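4. Preparing your manuscript file for import

This section explains how to bring a finished novel or story collection into Samik. If you have only a partial draft, you can import it also, but read Note 2 first.

4.1 Before you start

Check that your file is saved as .docx or .rtf. Samik cannot read a PDF. Close the file in your word processor, otherwise the import will stop with the message "File in use".

The maximum length of one book is 400 chapters. A chapter can have up to 16 scenes.

4.2 Importing the manuscript

1. Open Samik and choose Library, then New Book.
2. Type the title and the author name exactly as they must appear on the title page. For a pen name, use the field Published As and leave the field Legal Name for your contract data.
3. Click Import and select your file.
4. In the window Chapter Breaks, choose how your chapters are marked. Most thrillers and mysteries use the word "Chapter" with a number. If yours begin with a place and an hour, choose Custom and type the first line of one of them.
5. Click Preview. The list of chapters appears on the left side.
6. Compare the last number in the list with your own manuscript. In our sample book, "The Clonbridge Witness" by Zoila Betancur, the last page must be 262.
7. Click Accept.

CAUTION: After you click Accept, the old version of the book in your Library is replaced. Export a copy before, if you want to keep it.

Note 1: Prologues and epilogues do not receive a number. If Samik gave a number to your prologue, click it with the right button and choose Front Matter.

Note 2: In a partial draft, empty chapters are deleted during the import. To keep them, write one word in each, for example "pending".

4.3 Scene breaks

Samik recognizes 3 kinds of scene break: a blank line, a line of asterisks, and the sign #. Please use only one kind in the whole book. If you mix them, the blank lines are treated as normal paragraphs and two points of view can run together.

4.4 Scene cards

Every scene has a card, where you write who is present, where it happens and what the reader learns. You can attach one picture to each card.

1. Open the scene and click Card.
2. Fill in the field Summary.
3. Click Add Picture and select a file from your computer.
4. Write a short caption, so you can find the card later with Search.
5. Click Save Card.

The pictures are only for your own work. They are not printed and they are not sent to the publisher with the export.
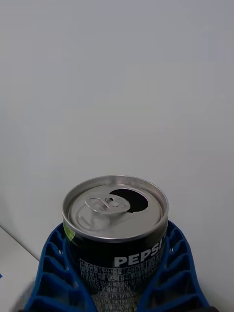 Figure 4-1. Card picture, opened drink can.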